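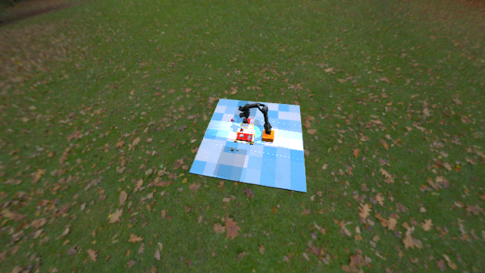 Week 4 notes: comparing grippers in sim before we touch the real arm

Hi all, these are the notes I promised at the end of the lab. They're a bit rambly, because I wrote them up straight off my whiteboard photos, so shout if anything's unclear.

The job for this block is to try two grippers on the same arm and tell me which one you'd bolt on. You've got the Valden (two fingers, parallel, fairly wide pads) and the Lorkora (adaptive, the fingers curl as they close). Same arm, same controller, same objects. Please don't swap the controller halfway through like I did last year, I lost a whole arvo working out why my numbers had gone funny!

Start in the outdoor scene, the one with the patterned mat on the lawn. I like it for this because the light is nasty. There's a bright band running straight across the middle of the mat and the blocks almost vanish under it, so if your detector leans on colour you'll find out pretty quickly. The leaves on the grass are handy too. A few are reddish or orange, and Wiroj's first colour threshold happily picked those up along with the little red target (he's fixed it now with a mask around the mat, ask him nicely).

Setting up your runs

Load the scene, home the arm, then run 70 grasps per gripper with the seed left at 594. Everyone uses the same seed so we can put the results side by side in the tute. Cap each attempt at 3000 sim steps and call it a fail if it times out.

Have a good look at the approach path. The toy vehicle sits just beside the base and the arm has to arch over it to get at the small red object on the far side. With the Lorkora the fingers hang lower when they're open, so give yourself more clearance there. Úna got much better results coming in from higher up and dropping the last bit slowly.

What to log

Grasp success, slip during the lift, any contact with the toy, and time to close. Log the contacts even when the grasp works. Ivan and I had a long argument about whether a bumped toy counts as a fail, and I've landed on no, but I want it in your table.

A word on friction: the defaults are too generous. Leonie measured our real pads in November and her values are in the shared folder, so use those for both grippers.

Write-up is two pages, one plot minimum. If your favourite gripper changes once the friction's sensible, tell me about it, I'd love to read that bit. Najwa has the bench key if you want to hold the real ones before you start.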